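3.2 Small-parcel returns

Return forms were collected from 39 collection points in the Cludstead area during June. Of the 1,329 forms received, 800 listed a reason for return and could be coded. The remainder were blank in that field or gave only an order number. Coding followed the scheme of Umitz, with one change: "wrong size" and "does not fit" were merged, as respondents used the two phrases interchangeably.

Most coded returns were sent back in the carton in which they had arrived. Reuse was lower where the carton had been opened along the top — the flap tears and no longer holds tape. Cartons in the smallest size class (Fig. 4) were reused more often than those in any other class, and postage paid by the sender had no clear effect. 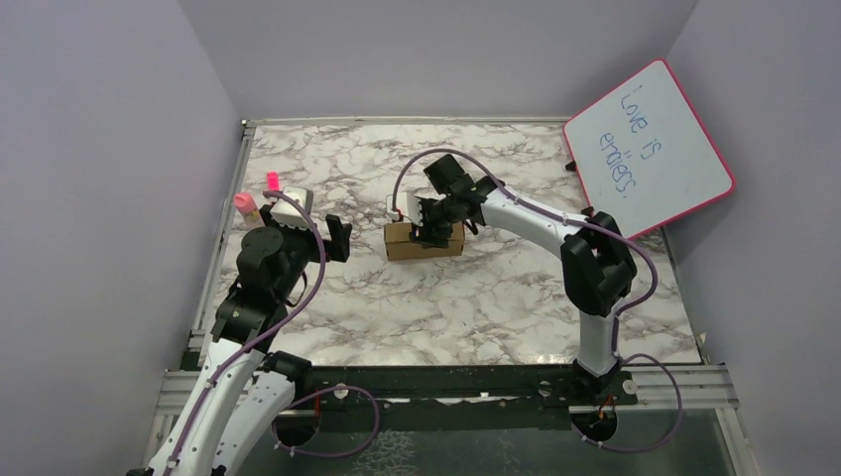 Figure 4. Small brown cardboard box, wider than it is deep.

Gunhild Vídalín has objected that reuse is overstated by forms of this type, as people who throw the carton away tend to give up on the return altogether. The forms cannot settle the point. A follow-up by telephone reached 23 households that had kept an unwanted item, and the answers are given in Section 3.3.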